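Plernau Tabletops: README

What's in the folder

Plernau Tabletops is a collection of 2,512 short records of ordinary things standing on tables, and of people putting them somewhere else. Cups go onto shelves. Flowers get moved out of the way so that something can be poured, then moved back, then moved again by someone with different ideas about flowers. If you came looking for drama, the spoon drawer in part 8 is as close as we get.

The records are split into 8 parts, by table. We tried splitting them by activity first, and got as far as an argument over whether shifting a teapot so you can wipe under it counts as wiping or as moving teapots. Tables don't overlap. Each part has its own index file and its own notes.

Layout

records/ one folder per part, numbered 1 to 8
index/ one plain text file per part, tab separated
notes/ whatever the person at the table felt like writing down
objects.txt the list of object names, 195 lines
CHANGES read this before you write to us about a missing record

Object names

There are 195 names in objects.txt, and we use the dull one wherever a dull one exists. A thing that holds water and might be a kettle, a jug or a vase is "container" until somebody has seen it boil, pour or hold tulips. Lorenz Camenzind wrote this rule and has regretted it in three separate emails, because "container" is now the most common name in the list by some distance. It stays.

Colors are given in one word. White covers cream, ivory and whatever the enamel mugs have become. "Flowers" covers any number of flowers, real or cloth, with or without a pot. Ngân Hà kept a longer list with proper plant names for part 2, and it is in notes/ for anyone who wants it, but the index doesn't know about it.

Tables are named by their tops: light wood, dark wood, white, and "the green one".

Known problems

Part 2 has two records with the same number. Both are of a sugar bowl. They are different sugar bowls.

In part 5 the word "tray" was used for both trays and cutting boards until Chiến Đỗ noticed. The index has been fixed. The notes haven't, and some of them now make very little sense.

Parts 3 and 6 lean heavily toward breakfast. If your work depends on a fair picture of dinner, use part 7, where there is at least soup.

Handled objects are sometimes hidden by whatever is doing the handling. We mark this as "partly hidden" only if you couldn't guess the name from what's left. Mawuli Yakubu is better at guessing than the rest of us, so part 4 has fewer of these marks than it should.

Sample record
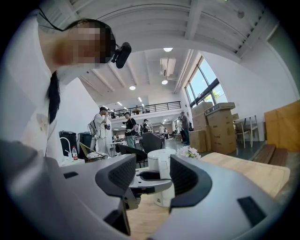
Photo: Plernau Tabletops, part 1. Reuse with credit.

The index line for this one reads: container, white; flowers, pale pink and white; table, light wood. The container looks like a kettle, and two of us would have put it down as one, but see the rule above. The bouquet is listed second because the index goes by how close a thing is to the hands, which is also why flowers hardly ever come first. Faces are blurred throughout the collection.

Using the records

You can use them for teaching, research, or settling what people keep on tables. Please credit Plernau Tabletops and say which parts you used. If you rename objects, ship your own objects.txt with your copy – we get mail about names we have never heard of, and Đạt Đồng answers all of it, at length.

Please don't try to work out who anyone is. They came to move crockery.

Changes

April: part 8 added. "Saucer" and "small plate" are separate names again, after a year as one. The index for part 5 was rebuilt. Removed one record from part 6 that was a perfectly good view of a tablecloth and nothing else.

Corrections go in a plain text file with the part number, the record number, the old name and the new one, in that order. A photo of your own kettle is welcome but won't change the rule.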